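How to Keep Your Reds and Pinks from Fading in the Wash

I've been doing laundry for a big family since before we moved to Tatstead, and the question I hear most is how to stop bright clothes from going dull. There's no magic to it, I promise – just a few easygoing habits that you can start with your very next load.

Step 1: Sort by color, and then sort again

Most of us stop at lights and darks, and I did too for years. Try giving the reds, oranges and pinks a pile of their own, and keep anything brand new out of it for the first couple of washes.

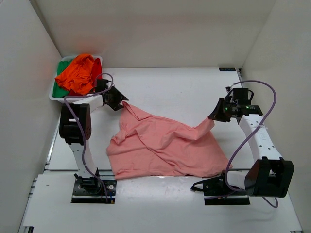

If you aren't sure whether something will bleed, dampen an inside seam and press a white cloth against it. Any color on the cloth means that piece gets washed by itself for now.

Step 2: Turn everything inside out

It's the rubbing that wears the color away, all those sleeves and zippers tumbling against each other. Close the zippers, undo the buttons, and turn each shirt so the good side is tucked safely in. My neighbor Rawiri Ruawai does this as he undresses at night, and I wish I could train my kids to do the same!

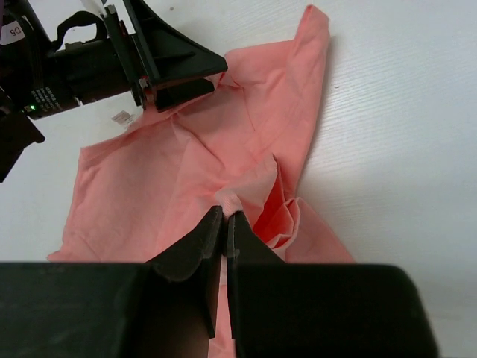 Step 3: Wash cold and short

Use the coldest setting you have and a gentle cycle, with a liquid detergent and no bleach. Don't stuff the drum – clothes need room to move if they're going to rinse clean.

Step 4: Dry in the shade

Give each piece a good shake, smooth the collar and hems with your hands, and hang it out of direct sun. In November I give up on the line and use a rack in the spare room.

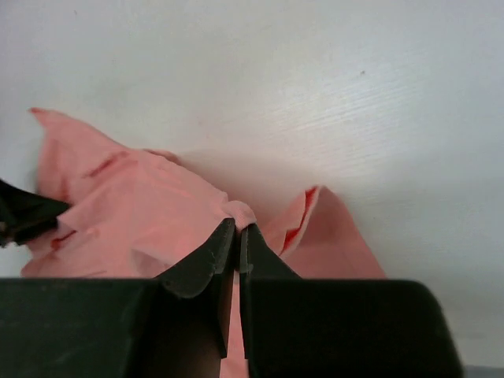
Soft colors like pink do best with cold water and shade.

Updated May 2019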